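Travel Time and Training Attendance in a Youth Soccer Club
Student project report, Sports Management, spring term

Background

Udance is a youth soccer club with boys and girls teams in four age groups. The club has no ground of its own. It trains on two rented fields, one in Velel and one in Goodwin, and teams are moved between the two when the schedule changes. Coaches told us that attendance at practice had become uneven, and several of them thought the Goodwin field was too far away for many families. The club had attendance records but had never compared them with where players live.

Our question was whether players who travel farther miss more practices. We also wanted to know if other things, such as the start time or the number of sessions per week, mattered more than distance.

Method

We used attendance sheets for one season, from the first week of September through the end of April. Coaches mark each player present, late, or absent. Some sheets also had a column for injured players, but it was not filled in the same way by every coach, so we counted injured players as absent only when there was no note next to the name.

We asked families to fill out a short survey on Rikix, the scheduling app the club already uses for game times and field changes. The survey asked for the nearest major intersection to the home, how the player usually gets to practice, who else in the family has activities on the same evening, and what the player eats before training. We did not ask for street addresses.
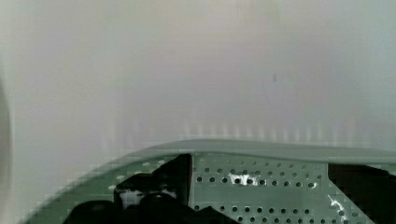
Travel time was worked out from the intersection to the field at 5:30 p.m. on a Thursday, the busiest practice night. We placed each player in one of three groups: short trip, medium trip, and long trip. A player whose team used both fields during the season was counted separately for each field, so a few players show up in two groups.

In all we had 399 usable attendance entries for the under-14 teams, and these are the ones used for most of the comparisons below. The under-10 and under-12 sheets had gaps in the winter months and we only used them to check whether the general pattern was the same.

We also sat in on practices at both fields. At each visit we wrote down what time the session was supposed to start, what time it did start, and what the coach did with players who came in late.

Results

Distance made less of a difference than the coaches expected. Players in the short trip group and the medium trip group had nearly the same attendance. The long trip group was lower, but most of that gap came from the weeks between the clock change in November and the winter break. In the spring the three groups were close together again.

The start time had a clearer effect. Sessions at Goodwin that began at 6:00 had more late arrivals than sessions that began at 6:30, and this was true even for players who live near the field. Several parents wrote in the survey that they come straight from work and that the half hour decides whether they can make it. Practices last 90 minutes, so a player who is 15 or 20 minutes late misses the whole warm-up and usually the first passing drill.

Meals came up more than we had planned for. We included only one question on food, but it got the longest written answers. Many players eat a snack in the car and have dinner after practice. Families with two or more children in the club said that the evening meal was the hardest part of a practice day, mainly when the children trained at different fields. 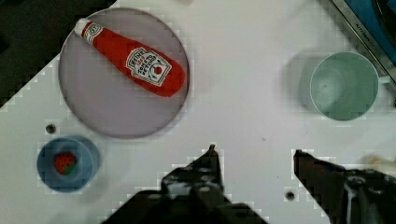
Car pools were another topic. Players who shared rides had steadier attendance than players who always came with their own family. The groups were small here – one team had 16 players and only five of them were in a regular car pool – so this result should be read with care. It may be that families who join car pools are more committed to begin with.

Field changes caused more absences than we thought they would. When a session was moved from Velel to Goodwin on the same day, attendance dropped for every group, including the players for whom Goodwin is closer. Rikix sends a message when a location changes, but parents said the message looks the same as a normal reminder and is easy to miss.

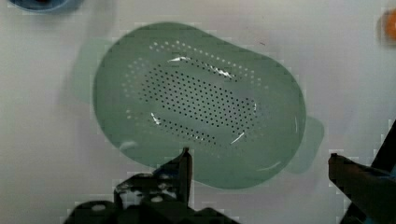 Figure 3. Green plastic colander on a white surface.

Limits of the study

The survey was voluntary, and families who rarely come to practice were also less likely to answer. Travel time was taken for one weekday only. We could not separate illness from other reasons for missing a session. One coach changed teams in the middle of the season, and the way that team's sheets were marked changed too.

Suggestions for the club

Start all Goodwin sessions at 6:30 on weekdays.

Keep siblings at the same field on the same evening where the age groups allow it.

Set a cutoff of up to 4 hours before practice for moving a session, except for weather.

Use a different message title in Rikix for a change of field.

Use one attendance sheet for all teams, with a separate mark for injury.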